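Flestow Juniors > How Things Work > Machines That Help
Filed under: Robots, Looking After Things, Ages 7 to 11

How do you look after a robot that packs the shopping?

Have you ever tried to open one of those clear bags with the zip along the top, the kind that seems to be stuck shut with magic? It's fiddly, isn't it! You rub it between your finger and thumb, you mutter a bit, and at last it gives in. Now imagine doing it without any skin on your fingertips. That is the job of Ryu, the pair of robot arms we look after at our workshop in Trirncombe, and I'd like to tell you how we keep it in good order.

We begin every morning with the fingers. A gripper is a robot's hand, and Ryu's have just two fingers each, which open and close like a beak. Dust and sticky fruit juice make them slippery, so we wipe them with a soft cloth. After that comes the pinch test, where the fingers must close on something thin and keep hold of it.
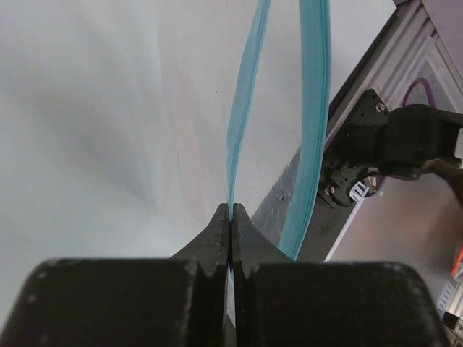
A pinch test: can the two fingertips hold on to a thin blue-green strip?

If a strip slides out, we check whether the fingertips meet properly. Sometimes one has worked a tiny bit loose, and a small turn of a screw puts it right (a very small turn, mind you, as I have learned by doing it wrong). Fingers do get scuffed with all that work, just as the toes of your school shoes do. Ryu has done 2484 pinches since November, so a few scratches are only to be expected, and at 3000 we shall fit a fresh pair.

Next we think about squeezing. Squeeze too softly and the bag drops, squeeze too hard and somebody gets squashed fruit for tea! We set the squeeze with a number on the computer, and for bags of fruit we start at 17 and go up a little at a time.

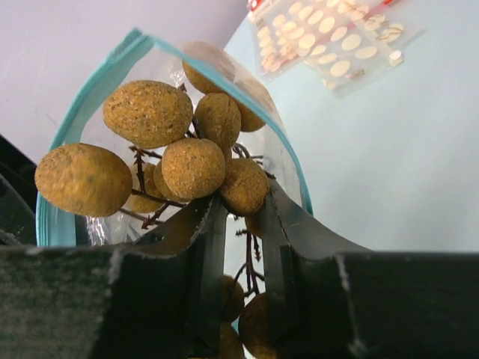 Round fruit is a good test for this, and longans are one of my favourites. They are small, with a thin tan skin covered in tiny brown dots, and they grow in bunches on twiggy stems. A bunch is lumpy and lopsided, so the squeeze has to suit an awkward shape, and we write each number down in the Drusedetti book, a fat green notebook with 186 pages and rather a lot of tea stains.

Last of all we look at the cables, and this is my favourite part of the morning, because it is quiet and you can take your time.
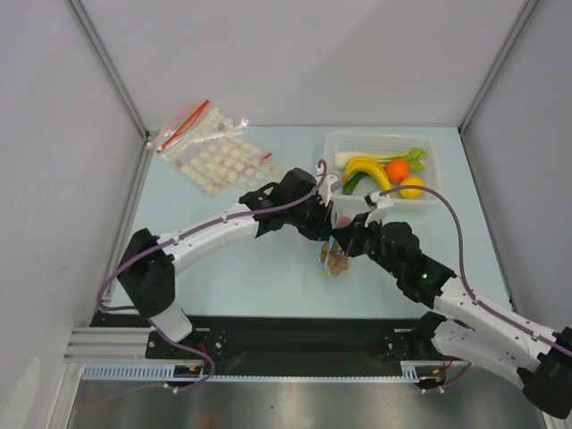 Cables carry power and messages to a robot's joints, a bit like the nerves that run down your own arms. Each time a joint bends, its cable has to bend too, and if it were pulled tight it might snap or pop out of its socket. Look at the purple cables on the two arms and you'll find they make big, lazy loops near the joints, with little white ties holding them along the forearms. We run a finger along every cable with the power switched off, feeling for nicks, and we give each tie a gentle tug. A tie that wriggles gets swapped for a new one.

Then the lid goes back on the screwdriver box, everybody steps away from the table, and one of us turns the power on again.

Shared 17 times | 3 comments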